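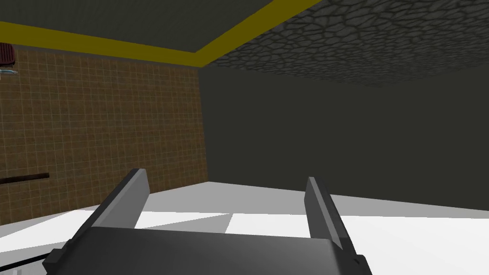

Kamonchanok Klinhom brewed her first batch of rice lager on a kitchen stove and threw most of it out. Eleven years later she runs Dindlow, a small brewery that makes two beers all year and a third when she feels like it. The brewhouse is plain, and she prefers it that way. Asked what she would put in a bigger one, she said brown tile on one wall, a pale floor, dark gray on the rest. "I don't need a mural," she said. "I need a wall I can hose down."

The year-round beers are Brumura, a black lager, and Kaewsai, a pale one made with jasmine rice. Kaewsai is the one people ask for. It took her most of a winter to get right.

"Rice gives you nothing to hide behind," she said. "If the fermentation runs warm for one night, you taste it. With a stout I could get away with that."

She cooks the rice separately and adds it to the mash by hand. Her assistant brewer, Amnuay Nakpan, came over from a bakery and handles most of that work now. He also keeps the yeast log, a paper notebook. "I tried a spreadsheet," he said. "My hands were always wet."

The lagers sit cold for six weeks, and that ties up tanks. Klinhom has three of them. Last summer she ran out of Kaewsai twice and had to tell Wullwood, the bar that takes most of her kegs, to wait.

"They were good about it," she said. "They put a cider on and called me every Monday."

Dindlow sold 596 kegs last year, up by 109. She doesn't want to grow much faster. A fourth tank would help, but she would have to give up the cold room or the bottling table, and she hasn't decided which.

The third beer changes. In November it will be a smoked lager, which Nakpan has been pushing for and Klinhom was slow to accept. The first pilot batch tasted too much like ham, she said. The second used half the smoked malt.

"That one I drank," she said. "Amnuay still thinks it's too weak."

The taproom opens at noon on Saturday, and Kaewsai is back on.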